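Week 6 handout: good practice for two-arm mobile robots
Notes B. Liang, lab questions to G. Daneshvar, room 275

Sim first. Same rules in sim as on the floor, no shortcuts.

Before motion
- e-stop within reach, tested that day
- speed cap set (168 mm/s in the lab, written in the run sheet)
- payload and tool weight entered for BOTH arms
- joint limits loaded, check teh version

Near furniture
- pick one working arm. Other one parked, fingers up, clear of the base
- come in over the table edge slow, stop, then go down
- keep-out zone round every object you are not picking. Bowl, plant pot, tray each get thier own
- tilted view = check the camera transform before you trust any height

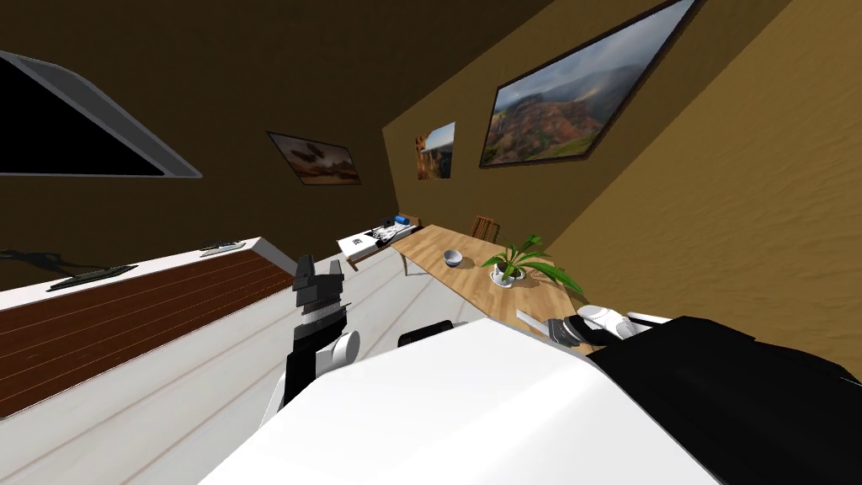

After the run
- save log, scene file and seed together
- write down every contact, also the soft ones
- 2 people sign before anything goes to hardware

Reading: Latoden notes, ch. 2 only. Bring run sheet to lab.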